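Girley House, ground floor fit-out -- pre-handover inspection checklist
Inspected by: Geum-ok Sung
Accompanied by: Craig Dunbar (Gosselin, main contractor)
Stage: before client walk-round, August
Key: OK / Minor / Action / Not seen

1. Entrance and reception

1.1 Door closers and hold-open devices -- OK
1.2 Entrance matting flush with surrounding floor -- Minor. Matwell sits proud at the left leaf. Gosselin to reseat the frame.
1.3 Reception desk, low section for wheelchair users -- OK. Knee space matches the revised drawing.
1.4 Glazing manifestation -- Action. Upper row missing on the inner screen. The Fokero order covers both rows, so please chase the balance.

2. Corridors and escape routes

2.1 Clear width along full length -- OK where measured. Craig to keep deliveries out of the north corridor from now on.
2.2 Floor finish level and free of trip edges -- Minor. Two threshold strips need a countersunk screw in place of the pan heads.
2.3 Emergency lighting test -- Not seen. The electrician was off site by 3 p.m. Certificate to be sent on.

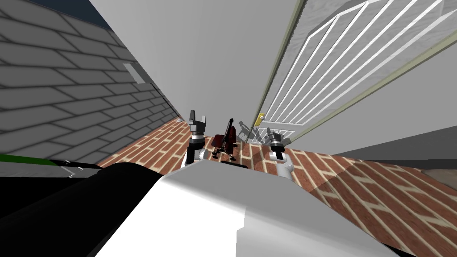 2.4 Exit signs visible from every desk position -- Action. The sign by the print area is hidden once the acoustic baffles go up. Lower it by 400 mm or move it to the other side of the beam.
2.5 Fire doors, gaps and seals -- Minor. Door 9 has a gap at the head that is wider than the door schedule allows. Rehang, do not pack the stop.
2.6 Final exit opens without a key -- OK

3. Walls and linings

3.1 Partition heads sealed to the soffit -- Action. Open at two places above the meeting rooms. I raised this on the last visit and it is still outstanding.
3.2 Wall finish matches approved sample -- OK. The architect has signed the sample board and it stays in the site office until handover.
3.3 Movement joints shown on drawing are present -- OK
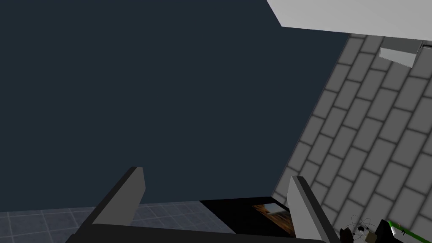 Grey block pattern beside a plain dark surface.

3.4 Corner protection -- Minor. Not yet fitted at the goods entrance. Materials are on site.
3.5 Service penetrations fire-stopped and labelled -- Action. Work looks sound, but the labels have no date or installer's name on them.

4. Joinery and fixed furniture

4.1 Tall storage fixed back to wall -- OK. Pull test done on each run.
4.2 Hinges and soft-close adjusted -- Minor. Idar supplied the wrong hinge for the tea point and the doors bounce. Replacements are promised, no date given.
4.3 Edges free of splinters and sharp corners -- OK
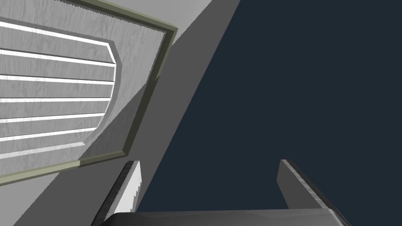
4.4 Shelf load notices -- Not seen. The client asked for these in the archive room. Craig thinks they were left off the order and will check.
4.5 Access panels open fully -- Action. The panel behind the banquette seating catches on the seat back. Either trim the seat or change the hinge side. I would prefer the second, as the upholstery is already done.
4.6 Worktop joints sealed -- OK

5. Open-plan work area

5.1 Desk spacing as layout -- OK. The staff group wanted a wider route to the quiet room and that has been done.
5.2 Floor boxes closed and level -- Minor. Several lids are taped down. Remove tape and check the catches.
5.3 Light level at desk height, target 500 lux -- OK at the window side. The inner bay to be read again after dark with the blinds down.
5.4 Glare on screens -- Minor. The end row faces the south windows. Blind controls are not yet connected.
5.5 Paint touch-up -- Minor. Use the same batch, and do whole panels between corners.

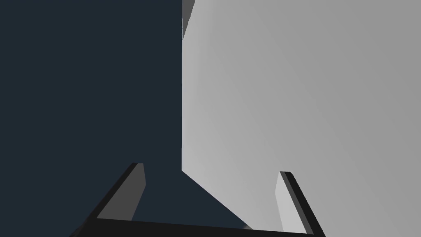

Smooth pale grey surface meeting dark navy.

6. Actions before walk-round

Gosselin: items 1.4, 2.4, 3.1, 3.5, 4.5. All the minor items can follow, except door 9, which must be done first.
Geum-ok Sung: reissue the exit sign drawing, reply to Idar on hinges.
Revisit to be agreed with Craig once the partition heads are closed up. Please have a tower ready -- the stepladder on site is too short for the soffit.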